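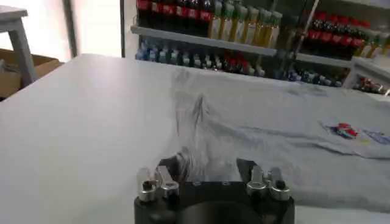
VÁVRA RELEASE SECOND ALBUM "CITODHOLM" THIS DECEMBER

Last updated: Nov 23, 2024

191 shares | 2 comments

Vávra are back, and they're louder, looser and happier than ever! The four-piece will put out their second album, Citodholm, in December on Dralader, with ten new songs that wander from slow kitchen-table folk into big, fuzzy organ jams (and sometimes back again before the chorus).

Singer Tahmineh Ahmadpour and guitarist Dalibor Machala wrote most of the record on a night train with one notebook and a badly tuned travel guitar. Bass player Aniela Urbańczyk and drummer Zaid Chamoun joined them in the studio a month later, and the band played everything live in one room, coughs and creaky chairs included.

"We kept the takes where somebody was laughing," says Ahmadpour. "There's a wrong chord in 'Salt Road' that I now love more than the right one."
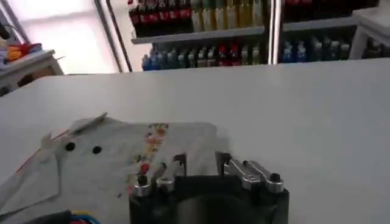

The first single, "Verik," is out now. It opens with Urbańczyk's bass all alone, then the drums tumble in and the whole thing takes off for nearly six minutes. Producer Elsa Mäkelä also sings on the last verse, a part she made up on the spot while checking a microphone.

The album comes on vinyl, CD and download. The first vinyl pressing is 217 copies on green wax, each with a lyric sheet in Machala's handwriting. The band will play the whole record front to back at a release show in December, with doors at 7 p.m. and all ages welcome.

Review copies and interviews: ask the Dralader press desk.

Contact | © 2024 Dralader | Back to top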